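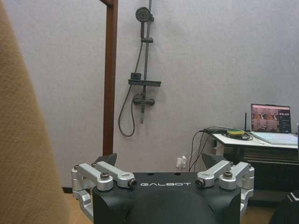
The big room at the back is in order again

Since December many of you have asked when the back room will be pleasant to use again. The work is now finished, and I want to write down where the things are, so that you do not need to search for them or call Thérèse in the evening.

We began with the cupboard beside the door. It was so full that the left side did not close anymore, and behind the tablecloths we found two boxes of winter gloves, a bread knife and the good scissors, which were missing for a long time. The gloves are now in the hall. If you recognize a pair, please take it home before the end of the month. What stays will go to the Fleder shop on the corner, where they accept clean clothing on any morning.

The tablecloths are washed and folded by size. Small ones are on the upper shelf, long ones on the lower shelf. Please fold them in the same way when you put them back, with the label on the outside. Ottavio Pellegrini ironed all of them at his home and I think we owe him a cake.

The cups were a more difficult question. We have three different sets, and none of them is complete. Some people wanted to give everything away and buy new ones, others are very attached to the blue set. For now we keep all three, but the cups with a broken handle are gone. The saucers stand separately, in the drawer under the kettle – this drawer is heavy, so pull it slowly and with both hands.

About the craft materials: Murray Lachance made labels for the boxes, with large letters that can be read also without glasses. Paper is with paper, wool is with wool, and glue has its own box with a lid. Half-used tubes of glue should be closed well and stand with the cap down. The old felt pens were tested one by one by the children of the Saturday group, who took this task very seriously! The dry ones were thrown away and there is a surprising lack of green. If you have green pens at home that you do not use, we would be happy to receive them.

The chairs can be stacked, but please not higher than we can lift them down again. The folding table with the weak leg was repaired by Dale Ouellet and is safe to use for sewing and for coffee. I would still not sit on it.

Two things are still open. The curtain rail on the garden side waits for a new hook, and we have not decided what to do with the puzzles. Several of them have pieces from another puzzle inside. Thérèse Cormier will put them out on the long table on Wednesday, February 26, 2025, after lunch, and whoever has patience is welcome to come and sort. There will be tea, and probably the cake for Ottavio.

The key hangs in the same place as before.

Brayden Cloutier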